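07/08/2022

Open day prep and demo, Nusholm bench, two-arm cell. Writing up while the logs copy over.

Visitors came through in 15-minute slots, first group from Okoth, then Palthorpe. Brendan Conneely took the talking, I stayed at the console. Basket task only, as agreed in January. Drawer task stays off the program until the wrist calibration is redone.

Setup as follows. Basket on the center line, over the panel seam. Blue tray on the rear panel with the pear, the lemon and the green cloth, all left in as distractors. Red block and the container with the purple item to the left, same reason. Speed cap at the open day value. E-stop with me, second one with Brendan.

Controller is build 252, same as on the bench all last week. No retuning between groups. Gripper force left at the soft setting for both arms. The fruit is light and the harder setting dents the peach.

Sequence is not fixed. Either arm can go first and the planner picks the side by reach. Visitors asked about this more than anything else – they expect left then right. Brendan's answer was that the arms share one task list and lock the space over the basket, so only one hand is in there at a time. Good enough for a slot that short. Should be on the poster. 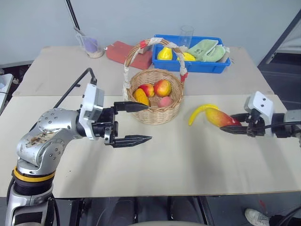
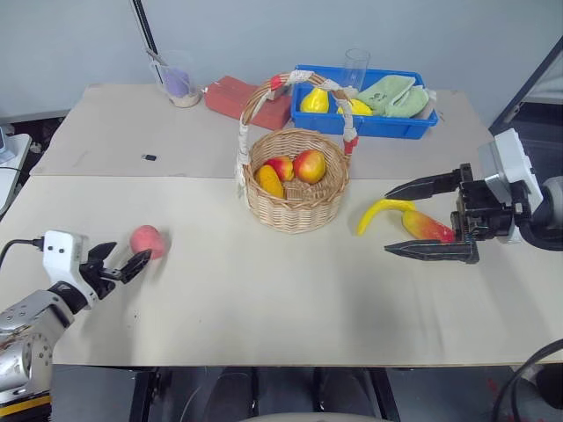 Basket task, both arms in, mango and banana on the right-hand side in both.

Notes for the next one:

Handle is the main obstacle. The tall arch means a straight descent is only safe from the near side or the far side. Planner knows the arch as a box, too fat, so it takes the long way over and people think it has stalled. Replace with a proper arc model.

Banana and mango too close together at the start. When they overlap, the segmentation sometimes returns one object and the grasp point lands between them. Place them farther apart or accept a retry. I reset by hand 2 times for this, both with the Palthorpe group.

Wrist cables: slack is fine at low reach, but the left one stands up in a high loop when the arm is folded. Add a clip before anyone raises the speed cap.

Small items on the rear panel need clearing before each slot. Add to the reset sheet.

A Palthorpe engineer wanted to know if the Sivesico planner could be run on their single-arm cell. Told him the lock logic would be dead weight but the rest should port. Brendan to send the interface notes.

Left shoulder housing still needs a wipe down. Logs are on the shared drive under the build number, peach grasps not labeled yet.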